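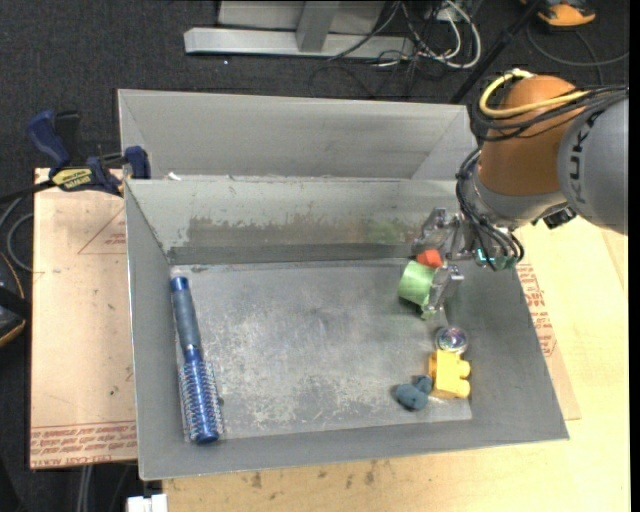
Two gray bins, and the odds and ends that always sink to the bottom.

Home Blog Small Spaces Toys & Clutter About Contact

The toy bin problem (and my very unscientific fix)

I have a theory that every toy bin in the world ends up with the same stuff at the bottom. You know what I mean. A little green cup from a tea set that lost its saucers ages ago. One yellow building block. A shiny ball. Something small and red that must have belonged to something bigger. The stuffed animals and the trucks all get pulled out and played with, and the little guys just slide down the sides and stay there.

I've been on a tidying kick ever since we took the tree down, and the bins were the first thing I went after. We had been using the big canvas cubes from Fleteo and I was so excited when I bought them (they matched the rug!) but they slump. You put in anything heavier than a sock and the sides fold over, and then the kids can't see what's in there, so they dump the whole thing on the floor. Every single time.

So now I'm all about metal. Gray, plain, wider at the top than at the bottom. I love a sloped side and I will tell anybody who asks. Everything rolls to the middle or a corner where a small hand can get at it, and you can wipe the thing out with a damp rag in ten seconds. I found ours at the Atton closeout store over by the tire place, where they were stacked up next to the paint trays, and I paid more than I meant to but less than I paid for the canvas ones, so I'm calling it a win.

They are LOUD, though. Fair warning. A wooden block dropped into an empty metal bin at six in the morning will get you out of bed faster than any alarm clock. I tried cutting a piece of felt for the bottom and it lasted maybe a day before it became a blanket for a dinosaur.

The way I sort is pretty simple. One bin for blocks and anything that stacks, one for pretend food and dishes and whatever else. I used to do it by color, and before that by kid, and both of those were more work for me than for them. My sister-in-law does labels with little drawings and they look adorable, but I can't draw a cup that looks like a cup.

If you're going to do the big sort yourself, do it up on a table! I did ours on the living room floor the first time and my knees complained for a week. At a table you can pull one bin right behind the other and go back and forth, and the balls don't get away from you on the carpet. Put some paper down too, if you've got it. You would not believe the crumbs. I pulled about 70 crayon pieces out of the old cubes, and a spoon I'd been blaming my husband for.

Still to do: the puzzle shelf, the dress-up trunk, and the drawer of marker caps. I ordered a couple of those skinny Bilex trays for the puzzles and they were supposed to be here already. I'd like to have the whole room done by June so we can have my niece's birthday in there if it rains.

Last updated: January 2021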